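Josstead 水果分盘数据集 说明文档
Atudau 学生机器人社 整理,最后修改:6月26日
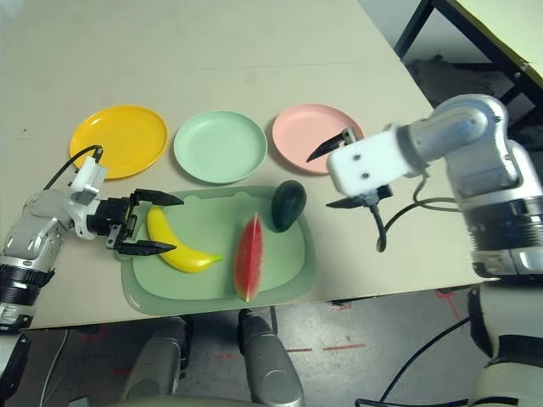
这份数据是我们社为了参加 Costbridge 双臂操作赛攒出来的。任务听上去像幼儿园小班的作业:托盘里有香蕉、西瓜、牛油果,把它们分到黄、绿、粉三个盘子里。小班大概一分钟做完,我们从一月做到现在。

一、内容
共 1124 条遥操作轨迹,每条最长 30 秒,超时自动截断。每条包含头部相机画面、左右臂关节角、夹爪开合量,以及一句中文指令。指令由社员轮流写,文风差异较大,有人写“把香蕉放到黄盘”,有人写“请将该水果妥善安置”。后一种我们没删,就当是语言鲁棒性测试。

二、目录
raw/ 原始录制,体积大,没事别下
clean/ 对齐过时间戳的版本,训练用这个
failed/ 失败轨迹,数量可观
notes.txt 值班记录,里面的抱怨与社团立场无关

三、采集规则
1. 开录前双臂回到初始位,夹爪张开。
2. 左臂负责黄盘,右臂负责粉盘,绿盘谁近谁来。第三种情况引发过若干次双臂相撞,相关片段都在 failed/ 里,文件名带 crash。
3. 每录 10 条换一次水果摆位。有几批忘了换,已在元数据里标 lazy=1。
4. 水果掉到地上算失败,捡起来重录,不许剪辑。

四、已知问题
- 西瓜是三角形的一块,尖头朝上时夹爪容易从斜面滑开。成功率全社最低,比赛前大家都不太愿意抽到它。
- 牛油果表面反光,傍晚录的那几批检测框会抖。
- 夹爪线缆偶尔会挡住盘子边缘。试过用扎带收紧,收得太紧,手腕转不动了,又剪开了。
- 左右臂时间戳曾差 4 帧,clean/ 已修正,raw/ 保持原样,以示诚实。
- 代号 Lagos 的那一批用的是旧标定文件,深度整体偏移。要么自己重新标定,要么跳过,我们选择了跳过。

五、基线
仓库里附了一个模仿学习基线,配置在 configs/base.yaml。香蕉表现尚可,牛油果看运气,西瓜见上文。换桌布、换灯光之后的结果没有写进表格,原因看一眼就懂。

六、使用与引用
课程作业和社团内部训练随便用,注明出处即可。商用请先写信,我们也很好奇谁会商用这个。发现标注错误请提 issue,附上轨迹编号,只写“第三个不对”的一律退回。

七、待办
补左手抓西瓜的数据
统一指令里“牛油果”和“鳄梨”的叫法(已讨论两轮,未果)
给 failed/ 分类,目前只有 crash 和 other
把 README 里的安装步骤写完

安装步骤:见待办。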